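Folding socks vs. rolling them (and what do you sort on?)
Home & Laundry > Sorting and Storage
15 replies, 247 views

Vundska wrote:
Hello all, I have read this board for ages and finally made an account over socks, of all things. I grew up in a house where socks were rolled into tight little balls, with the cuff of one turned over the pair, and I did it that way for 40 years without thinking about it. Then in October I pulled out my good winter pairs and the cuffs on four of them had gone slack as old rubber bands. My neighbor says the balling did it. So now I'm trying to learn to lay them flat, and I keep running out of patience halfway through the basket! Does anybody have a way of doing it that doesn't eat up the whole evening?

Dhillon wrote:
Welcome! Your neighbor is right, in my opinion. I quit balling years ago and my socks last longer. Lay the pair together, heels matching, fold once and set it down. Thin dress socks I fold in thirds. It takes me maybe one TV show for the whole family, and I rather enjoy it, especially now that it gets dark so early.

Wovix wrote:
I'm going to disagree a little, with love. I ball everything and my cuffs are fine. I think it's the dryer that kills them. High heat is terrible for anything stretchy, and I'd look there before I gave up a perfectly good habit.

Zumness wrote:
I'm with Dhillon on the folding, but I think what you fold on matters nearly as much, and people skip over that. I tried for the longest time on the bed, and everything sinks into the comforter and the dark ones vanish. A hard, light-colored tabletop is so much nicer, and a plain bin with straight sides sitting right on it gives the socks somewhere to go.
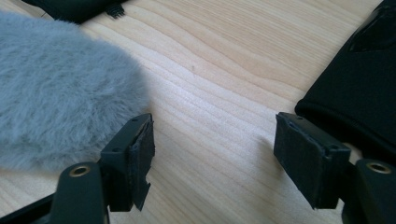
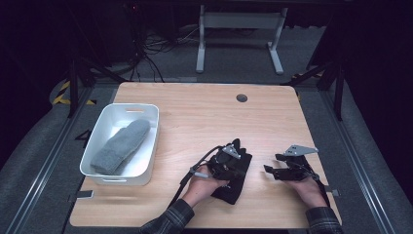
Bare pale wood in the first one, and a gray knit sock lying flat in the white bin in the second.

I like a bin with handle slots, because you can carry the whole thing to the dresser and you're done. Mine is wide enough that I never have to stack pairs, so I can see every one when I'm hunting for a match.

Wovix wrote:
Okay, the bin I will give you. I've been using a mixing bowl. Still balling, though!

Dhillon wrote:
A mixing bowl! Well, whatever works. Zumness, do you keep grays and blacks apart? I can't tell charcoal from black after sundown.

Zumness wrote:
I do, grays first and then the black ones, and I try to get it all done by daylight.

Vundska wrote:
Thank you, all of you. I turned the dryer down and cleared off the kitchen table, so I suppose I'm taking everybody's side. I'll report back once I've been through a few loads, and if the cuffs hold up I'll tell my neighbor she was half right.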